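Tidal power developer Skader has asked state regulators for a pilot license to put four underwater turbines in the Stillonard channel, the company said in a filing made public in June.

The project would have four megawatts of capacity at full output and would send power ashore through a single buried cable. Skader said the turbines would sit on the channel floor at a depth of about 70 feet, well below the keels of the fishing boats and barges that use the route.

If the license is granted, the first turbine could be lowered into place next summer, with the rest to follow once a season of monitoring has been completed. The pilot license would run for a limited term and would have to be replaced by a full commercial license before the company could add more machines.

Tidal turbines work much like wind turbines but are driven by moving water. Output rises and falls with the tide, so it can be forecast years ahead – a point the company makes several times in its application. Costs remain well above those of wind and solar power, and the filing does not give a price for the electricity.

"We picked this channel for the speed of the water and for the substation at the north end," said Babita Grewal, Skader's project director. "The grid connection is already there. We would need to upgrade it, but we would not need to build a new line."

The company has agreed to shut the turbines down during the spring fish run if sensors show that more fish are passing through the channel than its studies predict. It has also offered to mark a zone extending 200 yards on either side of the site where anchoring and bottom trawling would be barred.
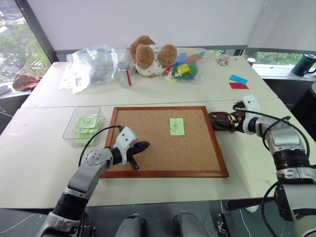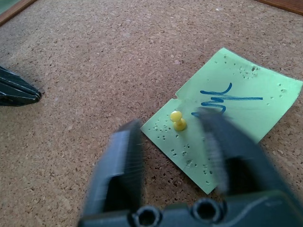
Girish Chauhan told regulators in a written comment that the no-anchor zone would take in some of the best ground for crab in the channel, and that boats pushed out of it would crowd the grounds to the south. He asked that the zone be cut in half or that Skader pay for lost catch.

Skader said it would meet with license holders before the comment period closes and was open to changing the shape of the zone.

The turbines would be supplied by Gramau, which has tested a smaller version of the same design in a river. That machine was taken out of the water for repairs to a blade seal and later put back, according to the filing. Gramau said the seal has been redesigned for the larger model.

Regulators will hold a public hearing in the Stillonard town hall at 7 p.m. on a date to be announced. Written comments may be sent until then.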